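Okitden Suturing Workshop: Common Questions

Who can sign up?
Surgical residents, fellows, and practicing surgeons who already know how to tie by hand. You don't need any console time before you come. Medical students can go on the waiting list for the September session.

What does it cost?
The fee is $359 per person. It covers thread, needles, tissue, and the printed workbook. Lunch is not included, but the Kenora cafe downstairs is open until 3 p.m.

Where do I go?
Room 615, Pestholm Building. Take the east elevator. Sign in at the desk before you change.

What happens in the first block?
No needle and no thread. You bring the jaws close to the surface, open them, close them, and back off. The first block runs 55 minutes and most people want it to be shorter. You have no feel for pressure at the console, so you have to learn it from how the surface moves and where the shadow of the jaws falls.

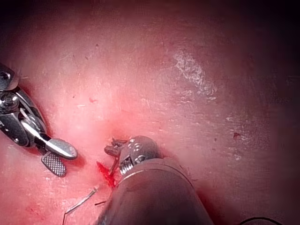 Do I need to moisten the tissue myself?
No. We prepare it before you arrive. If your piece starts to look dull in the middle of a session, raise your hand and we'll take care of it.

What thread do you use?
Fine black suture, because it shows up well against pink. Cut it shorter than you would for open work. A long tail ends up winding across the field and going under the instruments, and then you spend your time hunting for the end. If that happens, stop. Open the jaws, find the free end, and pick it up close to the tip. Don't drag the whole loop.

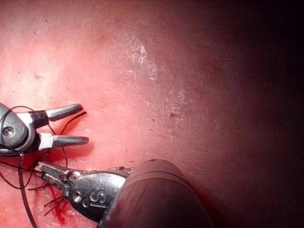 Povilas Kalniņš wrote in after the Tuesday session to say that his problem was the opposite: he cut his thread so short that he had nothing left for the last throw. He now measures it against the workbook page before he loads the needle. That works fine, and there is a line printed on the inside cover for it.

How tight should a stitch be?
Tight enough that the edges meet. If the tissue puckers or turns pale along the stitch, you have gone too far. Pull the thread in a straight line, low to the surface, and watch the edges instead of the instrument. Lifting up while you pull is what tears the hole.
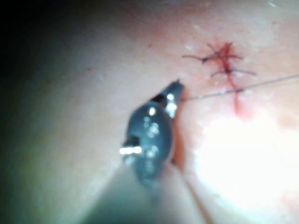
Once the edges meet, stop pulling and lay the next throw in the other direction. Check that the knot sits flat before you cut. Place the next stitch the same distance from the edge as the last one.

Can I grab the needle or thread anywhere?
Hold the needle on the body, away from the point and away from where the thread attaches. With thread, only grip a part you plan to trim off. Ridged jaws will fray it.

How many people share a station?
2. You switch after each exercise.

Is there a certificate?
Yes, by email. Sebastian Cârstea sends them out once the sign-in sheets are checked. Make sure your name is spelled the way you want it.

What if I have to cancel?
Write to us and we'll move you to the next open date. The workbook by Żak is yours to keep either way if it has already been mailed.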